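Home | Units | Timetable | Readings | Staff | Contact

This site uses cookies to remember your settings. Accept | Manage preferences

Workplace Organisation: Week 5 Notes
Small stores and bench storage

Lernine Campus, Building B. Bring these notes to Monday's practical.

Last week covered racking and bulk storage. This week is about the small end: consumables and hand items kept at or near a bench, such as tape, ties, labels, markers, blades and cleaning cloths. They cost little each but they cause a lot of walking. The Hedlund workshop kept a log of trips to the main store over one year and recorded 1,928 of them, over half for a single item that could have been kept at the bench.

Terms used in this unit

Point of use: the place where the item is picked up and used, normally within arm's reach.
Home: the fixed spot an item goes back to.
Float: the quantity held at the bench before it is topped up from the store.
Open container: anything you can see into without lifting a lid or pulling a drawer.

Choosing a container

Start with what the item is and how often it is handled. Items used several times a shift go in open containers. Items used once a week can go in a drawer. Anything sharp gets a closed box with a label, whatever the frequency.

Solid tubs are cheap and stack well, but they collect dust and offcuts, and small parts disappear at the bottom. Mesh and wire let the dirt fall through and let you see the contents from the side. They are no good for anything smaller than the gaps.

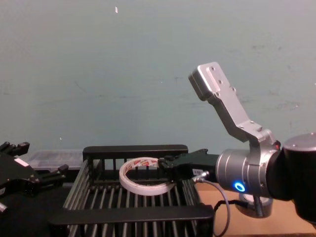 Bench baskets should hold items that are picked up whole and put back whole. Check the depth before you order. If a hand has to go in past the wrist, the basket is too deep for the job and people will start leaving things beside it. A roll of tape in a wire basket is a reasonable match: the roll is too big to slip through and it can be lifted out over the edge. Loose staples in the same basket would be a mistake. Keep one kind of item per basket where there is space, and where there isn't, put the larger items in first.

Position

Put the most used container on the side of the hand that does the reaching. Leave clear space in front of it for the work itself. Cables and air lines should have their own route, clipped where possible, so that a basket can be moved for cleaning without unplugging anything. Plain painted walls behind a bench mark easily. Wipe them down when the bench is cleared, and don't fix hooks to them without asking the building office.

Setting the float

For tape and similar rolls, 3 per bench is the Arar depot standard and we will use it in the practical. For cable ties use one bag of 50. Top up when you open the last roll or bag. Write the float on the label so the next person on shift doesn't have to ask.

Practical task

Work in pairs. Clear one bench completely, sort what was on it by how often it is used, and assign a home to each item. Draw a plan view with the containers marked. Hand in the plan with a short paragraph on one choice you would change if the bench were shared between two people.

Reading: Bilten case study, sections 1 and 2, in the unit folder. Section 3 is optional.

Next week: shadow boards and labelling. Wear closed shoes and bring a tape measure.

Back to top | Contact the unit office | © Lernine Campus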